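FOR IMMEDIATE RELEASE

Baltosia Guest House Opens Its Doors in Clerkthorpe This February

CLERKTHORPE – Well, I finally get to write this one! After two years of sanding, painting and arguing with the plumbing, I'm opening Baltosia, a small guest house at the top of Marar Lane, and I'd love for you to come and stay (or at least come and have a cup of coffee in the kitchen).

If you've lived in town for a while, you'll know the building. It was a boarding house for the mill, then a dentist's office, then a place where pigeons lived. I bought it with my savings and a loan I still don't like to think about, and I've done most of the work myself, with a good roofer from Wisau for the parts that are too high up for me. The stairs still creak. I've decided I like that.

Rooms start at $50 a night, breakfast included, and breakfast means eggs, toast, my plum jam and as much coffee as you can hold. Check-in runs from 2 in the afternoon until 10 at night. If your train gets in later than that, call me and I'll wait up, I'm usually awake anyway. Dogs are fine on the ground floor. Cats, I'm sorry, no, my own cat won't have it.
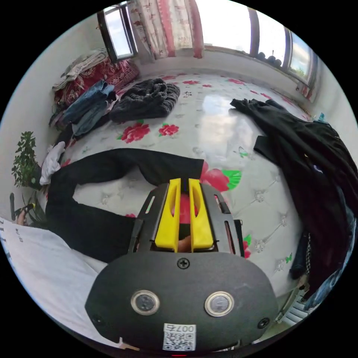 I get asked a lot about the style of the place, and my answer is that I buy what I like and hope it gets along. I went to 23 estate sales last year, and I came home with lamps, wash stands, a piano stool and no piano. I'm not a beige person. Give me a white quilted bedspread with big red roses all over it, green leaves and little button tufts, and I'm happy for the rest of the day! There's a fair bit of that kind of thing at Baltosia, along with patterned curtains and a hallway painted the color of pea soup.

The garden isn't ready yet and I won't pretend it is. There's a bench, a pear tree and a lot of mud. By summer I hope to have tables out there, and I'm talking with the bakery on the corner about doing Clerkthorpe buns for guests who want something sweet before their walk up to the reservoir.

Anyone who lives in Clerkthorpe gets 10 percent off for visiting family, all year, so if your sister's coming and you don't have the space, send her to me.

Baltosia is taking bookings now by phone or at the front door. Reporters and other curious people are welcome to drop by for a look around any morning after breakfast. Please use the side gate, as the front step is still being fixed.

– Ends –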